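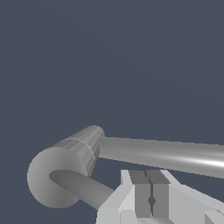
Tool shape in plain grey, head at the left.

Shed Words: a small dataset of what people call the things in their sheds

README and data card, last updated January 31, 2021

What's in the folder

shed_words.csv is the one you want. It has 336 entries and 7 columns, and it opens happily in any spreadsheet program as long as you tell it the file is UTF-8 (please do tell it, or the Romanian and Finnish entries go to mush).

places.csv lists the places the words came from, with a rough region for each and no street addresses.

notes.txt is the long messy file where I've put everything that wouldn't fit in a column. There's some very good swearing in there which I've left in, so maybe don't print it out for a primary school.

recording_sheet.pdf is the form we used. You're welcome to pinch it.

How I ended up doing this

My dad called a shifting spanner a "shifter", my mum's father called it a "King Dick" (yes, a real brand, and yes, we all giggled), and the bloke I did my first holiday job with called it "the adjustable hammer", because that's what he mostly used it for. I'd been telling this story at barbecues for years when Ama Quansah, who was sitting next to me at one of them, asked whether I'd ever written any of it down. I hadn't. She had a notebook in her bag and we filled two pages before the sausages were ready.

After that we started asking people. First it was family, then neighbours, then anybody who left a roller door open while we were walking past. Kalevi Heinonen came on board when we got as far as Skorkov, and he turned out to be miles better at it than either of us — he'll stand there admiring somebody's vice until they can't help telling him what everything's called.

All up there are 33 contributors. Every one of them said yes to being included, and every one of them picked their own contributor code, so don't read anything into the codes. "BISCUIT" is a retired diesel fitter.

The columns

word: the word or phrase exactly as it was said, spelled as the contributor wanted it spelled. If they didn't care, I spelled it how it sounded to me, and that's a weakness, I know.

standard: the name you'd expect to find in a hardware catalogue. A few of these are blank. Some things in sheds don't have a catalogue name, like the bent bit of fencing wire everyone keeps for fishing washers out from behind the bench.

language: the language the contributor told us it was. Mostly English, with a fair bit of Twi, Ewe, Finnish and Romanian mixed in. We went with whatever people said and didn't argue.

place: matches up with places.csv.

learned_from: parent, grandparent, workmate, teacher, telly, made it up. "Made it up" is my favourite value in the whole file and I'd love to see someone do something with it.

still_used: yes, no, or joking. "Joking" means they only say it to get a rise out of someone.

contributor: the code.

Where the words came from

The bulk of them are from Skandelstead, where I live, and from Gyamfi and Nondunden, where Ama and Elikem Agbeko have family and friends. Skorkov is Kalevi's patch. There's a sprinkling of entries from people who've moved so often they couldn't pick a place, and those are marked "various".

This isn't a survey, and it isn't balanced. We talked to people we could get to, and those people had sheds, or garages, or a cupboard under the stairs with a drill in it. Renters in flats are badly under-represented. So are people under thirty. If you're after something you can hang a proper regional map on, this will let you down, and I'd rather say so up front than have you find out halfway through your thesis!

How we asked

We'd point at a thing and say "what do you call that?" That was nearly all of it. Elikem worked out quite early that it's better to point at the object than to show a picture or say the standard name first. As soon as you say "screwdriver" to somebody, they say "screwdriver" back, and you've lost "turnscrew" forever.

The second question was always "did anybody in your family call it something else?" and I reckon that one got us more of the good stuff than the first. People would go quiet for a second and then come out with a word they hadn't said in forty years.

We wrote answers on the recording sheet by hand. No audio. I do regret that a little, especially for the Ewe entries, where tone matters and my spelling can't carry it. Elikem has gone back over all of those and fixed what could be fixed from memory.

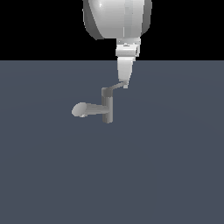
Shed Words Project — Skandelstead Local Language Group

The trouble with handles

If you sort the file by the standard column you'll notice a great big clump around "crank handle", and it deserves a section to itself, because it gave us more grief than anything else.

The thing is, everybody has a word for something you wind. There's the winder on the boat trailer, the starting handle for the old tractor, the carpenter's brace, the wheel brace for the car, the handle on the mincer, the one on the window awning at my nan's place that we were never, ever allowed to touch. Half our contributors use one word for the lot. The other half have a different word for each and will correct you quite sharply if you mix them up.

Vasilică Ciobanu says manivelă and he's very firm that it covers the starting handle and the mincer but not the carpenter's brace. Kalevi says kampi for most of them. In Skandelstead I've got "winder", "winding handle", "crank", "cranker", "the swinger" and "the wrist-breaker", and that last one is from three separate people who don't know each other, all of whom learned it from someone who'd had an old engine kick back on them.

I started out giving each kind of handle its own standard name. Then I lumped them. Then Ama talked me into splitting them again, and she was right, so that's how they are now: "crank handle (starting)", "crank handle (winch)", "crank handle (kitchen)" and "crank handle (other)". If you've got an early copy of the file from before the split, please bin it.

Mallets and hammers

Another muddle, though a smaller one. "Mallet" in the standard column means anything with a wooden, rubber or rawhide head. "Hammer" is metal. Contributors don't necessarily agree, and where they don't I've kept their word in the word column and stuck with my rule in the standard one. There's a persuader, a gentle persuader, a Birmingham screwdriver (everyone's uncle says that), a thumper, a bonker and a thing called Gerald. Gerald is a proper noun and I've coded it as "made it up".

Known problems

The still_used column wasn't on the first version of the sheet. For the earliest entries I rang people back and asked, and I couldn't get hold of everyone, so there are 6 blanks. They really are blanks, please don't treat them as "no".

My spelling of words I'd never heard before wanders. "Spokeshave" is fine, but there's a word from an elderly fella in Nondunden that I've got down two different ways in two different rows, and I'm leaving both until somebody can tell me which is closer.

Some entries are brand names that people use for any old version of the thing. I haven't tagged those. I should have. It's on the list for next time.

A couple of words in the file are rude, and one or two are the kind of old trade term that wasn't rude to the person saying it but would be to someone hearing it. Those have a note beside them in notes.txt. I took out two altogether after having a yarn with Benedicta Sarpong about it, who teaches linguistics and has a much cooler head than mine. If you notice any others you think should go, tell me.

What you can do with it

Pretty well anything, so long as you credit Shed Words and don't try to work out who the contributors are. Teachers have my blessing to chop it up however they like. If you're making something you'll charge money for, drop me a line first — I'm not going to say no, I'd just like to be able to tell the contributors, because they'd be chuffed.

Please don't use it to make a quiz about who talks "properly". Someone's already asked.

Adding your own

I'd love more! Fill in the recording sheet (one thing per line, pen is fine, a photo of the page is fine) and send it through to the group. If your handwriting is anything like Kalevi's, type it. I check new ones in batches, and the next lot goes in come November, when I've got a bit of leave and the garden's mostly looking after itself.

Things I'm especially short on: words for clamps, words for the tin or jar where odd screws live, anything for sharpening, and anything at all from people who learned their tools in a kitchen, a sewing room or a boat instead of a shed. Ama's aunty in Gyamfi gave us eleven words for parts of a treadle sewing machine over one cup of tea, and there must be heaps more like her.

Thanks

To Ama, for the notebook. To Elikem for going through the Ewe entries twice, and to Vasilică for the long phone call about manivelă. To Benedicta for the advice, and for the lemon slice. And to BISCUIT, who rang me back three weeks after we'd spoken because he'd remembered what his grandfather called the oil can. It's row 212.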